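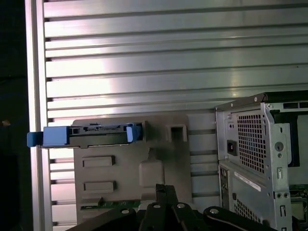
Domestic roller shutter

Trirkar Household Encyclopedia
By the Building and Fittings desk
Last revised 9 June 2022

A roller shutter is an external window or door covering made of horizontal slats that interlock along their long edges and wind onto an axle inside a box above the opening. It is sold as a remedy for heat, noise, hail, light, burglars and the neighbours, and deals with these in varying degrees. In Australia it is most common on brick houses built before anyone worried much about eaves, and on houses next to main roads. The term overlaps with "roll-down shutter" and "security shutter", the second being preferred by people who sell them.

Construction

The moving part is called the curtain. In domestic shutters its slats are usually roll-formed aluminium filled with foam, though extruded aluminium, steel and PVC are also found. Foam-filled slats are light enough to be lifted by a small motor or a reasonably determined child. Extruded slats are heavier and stiffer and cost a good deal more, a fact generally introduced late in the quotation.

The curtain runs in a pair of side guides, lined with brush or felt to stop it rattling. The lining wears out well before the shutter does, and replacing it is a job most owners learn about from the wind. The bottom slat is thicker than the others and carries a rubber seal. The box at the top, known in the trade as the pelmet, holds the rolled curtain and, in time, a quantity of leaves and at least one huntsman.

Slat profiles are described by their visible height. The narrower ones wind into a smaller pelmet and the wider ones span a bigger opening. Sumow, a manufacturer whose catalogue is widely imitated, lists a 49 mm slat as its standard window profile and then devotes most of the page to the others.

Operation

The oldest domestic method is a woven strap running through the wall to a recoiling reel. Straps fray where they pass the roller, invariably at night and with the shutter down. Winder handles are slower and last longer. Tubular electric motors fit inside the axle and are worked by a wall switch or remote control. Most have limit settings that tell the motor where to stop, and adjusting these involves 2 very small screws, a long hex key and a ladder. Solar-charged battery models avoid the need for an electrician, provided the panel is somewhere the sun goes.

Manual override is an optional extra on many motorised shutters. Buyers who decline it tend to reconsider during their first blackout.

Performance

A closed shutter shades the glass from outside, so much of the sun's heat never reaches the room. An internal blind can only deal with it once it has arrived. The benefit depends on the shutter being shut at the time, and households that like to see out will record more modest savings.

Noise reduction depends chiefly on the gap between curtain and glass and on how well the edges are sealed. Low rumbling traffic gets through more readily than voices do. Claims of complete silence should be treated as a description of the showroom.

As a deterrent to burglary the shutter has an awkward feature: a row of closed shutters at midday may also announce that the occupants are in Bali. Insurers differ in how much weight they give it. At least one shuttered bedroom window should be easy to open from inside, without power, as a means of escape in a fire.

Appearance and regulation

Few fittings divide a street so reliably. The Pridov estate, a development of 155 houses, permitted shutters only in cream until 2000, when grey was admitted after lengthy correspondence. Many heritage overlays discourage them on street-facing windows – a rule often discovered after installation. Strata schemes commonly require written approval, and may specify a colour no longer manufactured.

Maintenance

Slats are washed with water and a mild detergent. Guides may be given a light dry silicone spray, while oil and grease collect grit and should be kept out of them. In coastal suburbs the whole assembly wants rinsing more often to remove salt. September is the customary month for attending to all of it, and October is the customary month for having meant to.

Related entries

Awning, fixed metal
Flyscreen
Layug hinge
Louvre window
Pelmet (see also Pelmet, indoor)
Venetian blind
Verandah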